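Kesgate Side-Table Set: data card
Revision of 17 July 2019
Maintained by Parvathi Suvarna. Labeling rules by Getsemaní Solís.

What this is

Kesgate is a collection of arm demonstrations recorded at a small side table in a home. It was put together to train the Proda policy, which is supposed to learn to handle small household objects in and near an open box. There are 300 episodes in this release. Please read the rest of this card before you put that number in a slide.

We have been asked several times whether the set is "diverse." I would not use the word. The furniture stays in one home, and most of what changes between episodes is where the table stands and what has been put on it. A policy can do very well on our held-out split and still have learned little more than what this table looks like in daylight.

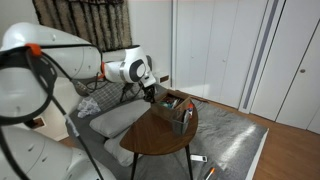
The held-out split is the part I trust least. It was drawn at random from the same sessions as the training split, so neighboring episodes often land on both sides of the line. Getsemaní made a second split that keeps whole sessions together. Use hers (split_by_session.txt). Scores drop when you do, and the lower score is the one to report.

What is in an episode

Each episode has video, joint positions, gripper state and one line of text saying what the operator was asked to do. The text was written before the episode was recorded. It tells you the request and makes no promise about the result. If you need outcomes, use the outcome field, and read the note on it below.

Things on and near the table vary in size and finish. Remotes and pens turn up as clutter even when the request has nothing to do with them. They were left in on purpose. Whether a model learns to ignore them or merely never gets tested on them is an open question, and we have no experiment that settles it.

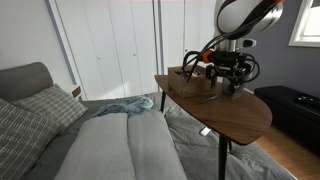

KNOWN PROBLEMS

Sunlight. Bright bands cross the tabletop in part of the data. We did not close the blinds or adjust exposure between episodes. Anyone training on color should check whether the model is keying on the time of day.

Cables. The wiring on the arm hides the box in some views. An early Chettiar baseline looked good at predicting when the gripper would close, and we suspect it was reading the shape of the cable loops. Masking them out made it worse. I would like to see that repeated by someone who doesn't work here.

Outcome field. It takes the values 0, 1 and 2, for failed, done and unclear. Two labelers worked from video only and did not see each other's answers. They disagreed on 43 episodes, mostly over items going into a full box, where it is hard to tell "in" from "resting on top." Those episodes are all marked 2. Dropping them will make your success rate look cleaner than the data supports.

Containers. Boxes may be cardboard or wood, and on some tables there is also an upright holder such as a mesh pencil cup. The request line says "box" or "cup" and never gives the material, so don't expect the text to help a model tell one box from another.

Operators. There were 3, and one of them recorded far more than the others. Her habit of pausing over the box before going down is all through the data. Models copy it faithfully, and people keep describing this to me as caution. 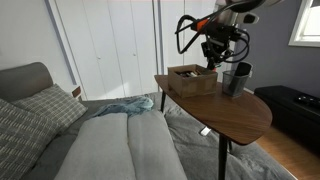

Uses we would argue against

Do not use the set to claim that a policy works "in homes." It has been in one.

Do not compare numbers with the Tondholm set without matching the gripper settings first. The closing threshold is defined differently there, and the conversion script in tools/ handles position but leaves force alone.

Changes planned

A release in November should add a second home and a fixed exposure. It may also drop the random split altogether, which I am for and others are not. Corrections to labels are welcome at any time. Send the episode number and the value you think is right, plus a sentence saying what you saw.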